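Coat hangers are harder than they look: wrist cameras and the fabric problem

Speaker notes, Nendport robotics meetup, August 10, 2020

Before I start
Check the clicker. Say thanks to Riet Maes for the slot and for letting me swap with the gripper talk. Water on the left side of the lectern, away from the laptop (I learned that one in May).

Slide 1: Title
Hi everyone, I work on the perception side of Panirer, our garment handling stack. If you came for arms and motors you'll get a bit of that at the end, but most of tonight is software: what the wrist camera gives us, what we do with it, and where it still falls over. I'll go for 28 minutes if I behave myself. Shout out questions as we go, I'd much prefer that to a big silence at the end.

Slide 2: The job
Take a garment on a hanger, work out where the hanger is, get hold of it, move it along, put the hook somewhere sensible. We call the software piece Wuyts, and it has three parts. There's a segmenter that labels hanger, fabric and everything else. There's a pose fitter that tries to lay a rough hanger shape over the hanger pixels. And there's a little planner that decides whether the arm should keep coming in or back off and have another look.
Pause here and ask who's worked with cloth. There are usually a couple of groans. Let them groan.

Slide 3: Why the wrist
We had a fixed camera for ages and I was very fond of it. Lovely stable background, easy calibration, you could leave it alone for weeks. Then the arm goes in for the grasp and blocks the one bit you care about, every single time. So the camera moved to the wrist and we got a whole new set of headaches in return. The horizon goes wherever the wrist goes. Window frames run diagonally, shelves run diagonally, and any code that quietly assumed gravity points down the image is now wrong. I had four separate bits of code like that. I wrote all four of them.

Slide 4: What comes in
Leave these up for a good while and let people look. Both are close in on a hanger, with dark fabric down the left. Ask the room to find the hook first, then the ends of the arms. People get the hook straight away and take longer on the rest, and so does our segmenter.

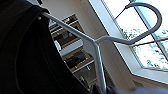
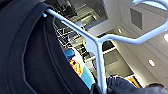 Slide 5: Dark cloth
Back to the fabric. In both of those you get a big dark mass with very little going on inside it. There's a fold or a seam line if you squint, and our first network mostly didn't squint. It was perfectly happy calling the whole thing shadow. Auto exposure makes this worse near a window, with all that daylight pulling the exposure down and the cloth going to mush.
What we tried, in order:
Locking the exposure. Good for the cloth, terrible for the highlights, and a pale hanger in front of a bright pane just melts into it.
Bracketing, two exposures per look. Works nicely if the arm is still. The arm is hardly ever still.
Metering on the last known fabric mask. This is what we run now. It's a bit circular (you need a mask to get a good image to get a mask) and I was sure it would wander off into nonsense, but with a timeout that drops it back to normal metering it's been well behaved.
Eliécer Ticona wrote the timeout in an afternoon while I was still drawing diagrams about it. Make him stand up if he's here.

Slide 6: Fitting the hanger
The hanger is the nice part! It's rigid, it's got straight bits, and it's usually lighter than the dark stuff we test with. The pose fitter starts at the junction, where the two arms meet the neck. Find that and you've got three directions to work with, and the hook tells you which of the three is up in the hanger's own frame, whatever the camera is doing.
Trouble is, one arm is often inside the garment. You get the bit that pokes out and you have to guess the rest. We used to demand both tips before we'd accept a fit and it rejected nearly everything. Now a tip counts as a bonus and the junction plus one arm is enough to carry on.
Explain the Ollomitz score if there's time. It's our fit confidence, it goes to 100, and we let the planner close the fingers at 55. People always ask why 55. I picked it by scrolling through a pile of fits until they stopped making me nervous, and then Riet checked it properly and told me to leave it alone.

Slide 7: Ceilings count as background too
My favourite bug of the year. The training set had shelves, walls, windows, racks, all the things you'd see with the camera more or less level. Tip the wrist back and suddenly there's ceiling behind the hanger. Round bright lights, panels, long thin lines that look a heck of a lot like hanger arms to a network that's never met a ceiling.
We got hooks detected on light fittings. We got a hanger fitted to the edge of a ceiling panel, with a very respectable score, and the arm set off towards it full of confidence.
The fix was dull. We went back and labelled around 2,000 more images with the wrist at silly angles, and added full random rotation to the augmentation, which we'd left out on the grounds that "hangers hang". They do. Cameras don't.
(Possible laugh. Don't wait for it.)

Slide 8: Stuff behind the hanger
Clutter is a milder version of the same thing. Anything thin and light at an angle is a candidate arm. We now throw out candidates that don't meet up with a neck, and we compare against the previous look: if the wrist moved and the line shifted the way something far away would, it's not ours. You need decent arm timestamps for that. Ours were late by a camera frame or so for months, and I blamed the lens. Sorry, lens.

Slide 9: The planner, quickly
It's tiny and I like it that way. Keep coming, back off, or move sideways and look again. Version 2 added the sideways move and it was the best thing we did, well ahead of anything in the network. A small shift to the side opens up the gap between hook and rod more often than you'd think, and the fitter perks right up.
There's a cap on how many looks it can have. Without one it'll dither happily until lunch.
Run the log viewer demo here if the projector is playing along. Use the saved session, don't try it live.

Slide 10: Still broken
Dark hangers with dark clothes. We've got nothing clever, and depth at that range is patchy on our sensor.
Two hangers nested together. The fitter picks one junction and borrows an arm from its neighbour.
Anything see-through. Please don't bring me anything see-through.
Blur along the bottom of the image, where soft grey shapes keep getting labelled as fabric. The current mask for that strip is hand drawn and I redo it whenever somebody bumps the mount.

Slide 11: Tools
The labelling tool and log viewer are the two pieces I'd be glad to share, so come and grab me afterwards. The labeller has a rotate key that turns the image upright for the person and leaves the stored labels in camera coordinates. Tiny feature, saved my neck, literally, I was tilting my head at the monitor all day.

Questions
If someone asks about simulation: yes for the hanger, no for the cloth yet, and Eliécer has opinions so send them his way.
If someone asks about speed: be straight, the extra looks cost us time and we haven't tuned them.
If it's quiet: ask who else has had a detector fall in love with a light fitting.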